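Sorting bowls, part two: the table

Wednesday, September 18, 2024

Following up on the post about the kids' sorting corner. A few people asked about the table and the bowls, so this one covers materials and leaves the games for later.

The table started as a single top, 109 cm long. It was too shallow. Once a row of bowls was on it there was no space left to put anything down, and whatever was being sorted ended up on the floor. I looked at replacing it and decided to add a second panel along the front. The two do not match exactly. The rear one is slightly narrower, and there is a seam where they meet. The colour is close enough, a light beige, that the seam is faint from standing height.

Levelling took longer than joining. My floor drops toward the window. I used threaded feet from Koratel, which come in a bag with a hex key that does not fit them. A 5 mm key from the drawer did. Set the rear panel first, then bring the front one up to it and check with a straightedge across the seam, not along it. If a block slides over the join without catching a corner, stop adjusting.

Bowls next. I tried plastic, enamel and metal. Plastic was quiet but slid whenever something was dropped in from the side. Enamel chipped within a week. Metal is loud, but it wipes clean and nothing has broken. The three I kept are the plain shiny sort, no handles, no printed markings. They came from a restaurant supply place at Skekgate and I paid less for all three than for the one enamel bowl.

One drawback: polished metal reflects everything. If your lighting is directly overhead you get a bright spot inside each bowl, and small light-coloured items are hard to pick out against it. I moved the lamp off to one side and that was sufficient. A matte wall behind helps too. Mine is a plain pale grey, left over from the hallway -- Saber brand, low sheen, one coat over primer.

Spacing. I don't fix the bowls down. Leave a hand's width between them and let the row be a bit loose. Ehab Farouk, who commented on the last post, prefers them on a rubber mat with cut-outs. I tried that and found the mat collected crumbs under the edge. His kids may be tidier than mine.

Contents. The current set is toy food and building blocks. The banana is a good item to include because of the curve. It rolls onto its side, it doesn't stack, and it has to be turned before it will sit properly in a small bowl. The studded blocks are the opposite case. They can be picked up on any pair of faces and they stay where they are put. Mixing the two kinds keeps a round from getting too easy.

Don't put out the full box. Ours holds 319 pieces according to the lid, and I have no intention of checking. A handful on the front panel is plenty, with the bowls at the back so an elbow doesn't catch them on the way past.

Cleaning: warm water and dish soap for the blocks, in a mesh bag so none go down the drain. Bowls get the same water afterward. Dry them right away or they spot. The table gets a damp cloth, with an old toothbrush for the seam. Pito makes a filler strip for this type of join and I have one on order at 47 cents a foot, but the toothbrush works and I may not bother fitting it.

Still to do: round over the front corners, and find a bin for the blocks that will fit underneath. I'd like both finished by December, when the table has to move to the other wall to make room for the tree. It will need levelling again at that point.

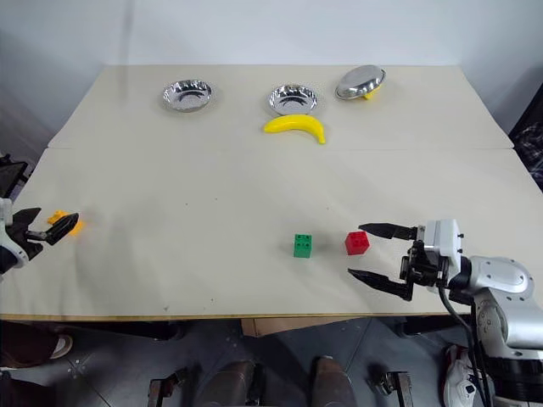

Bowls on the rear panel, blocks and banana out.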